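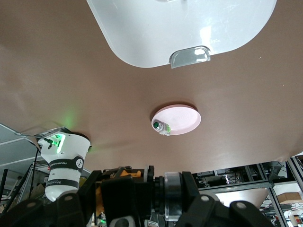 드디어 다녀왔어요, Waverberg 호박 축제! 작년부터 가자 가자 말만 하다가 올해는 일요일 아침에 그냥 차에 시동부터 걸었거든요. 집에서 139km라 휴게소 한 번 들르고 나니 오후 3시가 다 돼서 도착했네요(중간에 길을 한 번 잘못 든 건 비밀).

주차장은 농장 입구 맞은편 풀밭인데, 전날 비가 와서 바닥이 꽤 질퍽했어요. 흰 운동화 신고 간 저는 내리자마자 후회했고요. 장화까지는 아니어도 버려도 되는 신발 추천합니다. 입구에서 손목 띠를 받고 들어가면 왼쪽이 호박밭, 오른쪽이 먹거리 천막, 제일 안쪽이 옥수수밭 미로예요.

호박밭부터 갔어요. 손수레를 빌려서 직접 골라 담는 방식인데 이게 은근히 시간이 걸려요. 동그랗고 예쁜 건 꼭지가 부러져 있고, 꼭지가 멀쩡하면 한쪽이 납작하고... 결국 좀 삐뚤어진 걸로 골랐는데 집에 데려와서 현관에 놓으니 제일 정이 가네요 ㅎㅎ 올해의 무게 대회 1등 호박은 487kg이었어요. 천막 한가운데 팔레트 위에 턱 올라가 있는데 호박이라기보다 주저앉은 소파 같더라고요. 다들 그 앞에서 사진 찍느라 줄이 길었어요.

옥수수밭 미로는 Comov라는 업체가 설계했다고 안내판에 적혀 있었어요. 도장 찍는 곳이 7군데 숨어 있고, 다 찾으면 출구에서 뜨거운 사과주스를 한 잔 줍니다. 저는 다섯 개까지 찾고 같은 모퉁이를 네 번 돈 다음 포기했어요. 초등학생 무리가 저를 앞질러 가면서 "저기 아까 그 사람이다" 하는데 좀 창피했습니다. 그래도 주스는 사 마시면 되니까요!

먹거리는 Henríquez 천막의 호박 엠파나다가 최고였어요. 겉은 바삭하고 속에 계피 향이 확 올라오는데, 두 개 먹고 나서 포장으로 네 개 더 샀어요. 바로 옆 호박 수프는 제 입에는 너무 달았고요. 천막 뒤쪽에 나무 탁자가 몇 개 있긴 한데 해 질 무렵엔 자리 잡기가 힘들어요.

그리고 밤! 6시 30분이 되면 조명이 한 번에 꺼지고 유령 마차가 출발합니다. 트랙터가 끄는 짐칸에 건초를 깔고 앉아서 숲길을 도는 건데, 올해부터 Pronlow 극단이 맡아서 작년보다 훨씬 무섭다는 후기가 많았거든요. 처음엔 허수아비 몇 개 나오고 시시하네 싶었는데, 그 허수아비 중 하나가 마차를 따라 뛰어오기 시작했어요. 제 비명이 제일 컸을 거예요. 모르는 분 팔을 붙잡았는데 그분도 제 팔을 붙잡고 계셨더라고요. 후반부 오두막 구간은 연기가 너무 많아서 배우들이 잘 안 보인 게 좀 아쉬웠어요.

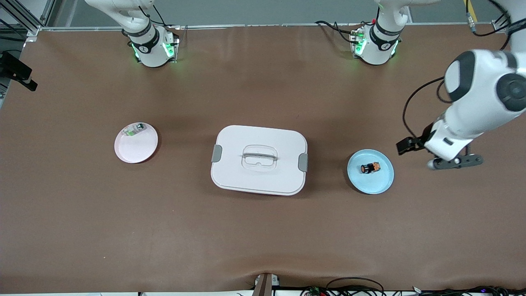
유령 마차는 어린아이랑 같이 타도 되나요?

해 지기 전에 다니는 낮 마차를 타시면 돼요. 낮에는 배우가 안 나오고 숲길만 한 바퀴 도는 코스라 유치원생들도 많이 탔어요. 밤 마차는 갑자기 튀어나오는 장면이 많아서 어른인 저도 힘들었으니 꼬마들한테는 권하고 싶지 않아요.

밤 마차 표는 입장권과 따로 사야 하고, 매표소는 사과주스 천막 옆에 있어요. 저는 5시쯤 샀는데 벌써 앞 시간은 매진이라 두 번째 마차를 탔어요. 도착하자마자 표부터 사고 호박밭으로 가는 순서가 나을 것 같아요. 카드도 되는데 손수레 보증금만 현금이에요.

아, 밤에는 정말 추워요. 낮에 반팔로 다녔다가 마차에서 이를 딱딱 부딪치며 떨었네요. 무릎담요 하나 챙기시고, 건초가 옷에 엄청 붙으니까 니트는 피하세요. 저는 아직도 목도리에서 지푸라기를 뽑고 있어요.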